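# Kurkdale vergleicht zwei Greifer beim Umgang mit Tassen
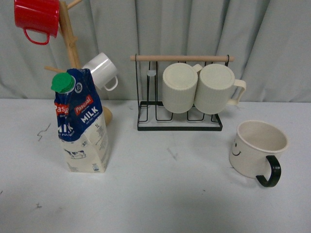 Aquino, im Juni. Der Automatisierungsdienstleister Kurkdale hat einen Vergleich zweier Greifer für Arbeiten in Teeküchen und Kantinen abgeschlossen. Geprüft wurden der Parallelgreifer Putoseck und der dreifingrige Dikeck, beide am selben Arm und mit derselben Steuerung. Insgesamt wertete das Team 277 Greifversuche aus.

Die Aufgaben bestanden darin, Tassen von einem hölzernen Tassenbaum oder einem Drahtgestell zu nehmen und auf dem Tisch abzustellen. Verwendet wurde handelsübliches Geschirr, darunter cremefarbene Tassen mit feinen senkrechten Rippen, die kopfüber auf dem Gestell hängen. Auch ein Milchkarton kam zum Einsatz.

„Der Putoseck war bei frei zugänglichen Henkeln schneller, im Mittel um rund 5 Prozent“, sagt Projektleiterin Griet Van Loon. „Hängt eine Tasse schräg am Zapfen, muss er häufiger neu ansetzen. Da liegt der Dikeck vorn.“ Beim Milchkarton ergaben sich keine nennenswerten Unterschiede. Beide Greifer arbeiteten mit reduzierter Schließkraft, um den Karton nicht einzudrücken.

Die Kamera auf Kopfhöhe lieferte in allen Durchgängen das Bild für die Griffplanung. Glänzende Oberflächen führten vereinzelt zu falschen Tiefenwerten. Reynaldo Cabrera, zuständig für die Bildverarbeitung, will deshalb in der nächsten Runde eine zweite Kamera am Handgelenk erproben. Auch die Beleuchtung wird angepasst.

Kurkdale setzt zunächst beide Modelle weiter ein. Die Greifer lassen sich über einen Wechselflansch in fünf Minuten tauschen. Der ausführliche Prüfbericht mit Messwerten und Einstellungen wird Kunden auf Anfrage zugesandt.

**Pressekontakt:** Lama Abou Jaoude, Unternehmenskommunikation, Kurkdale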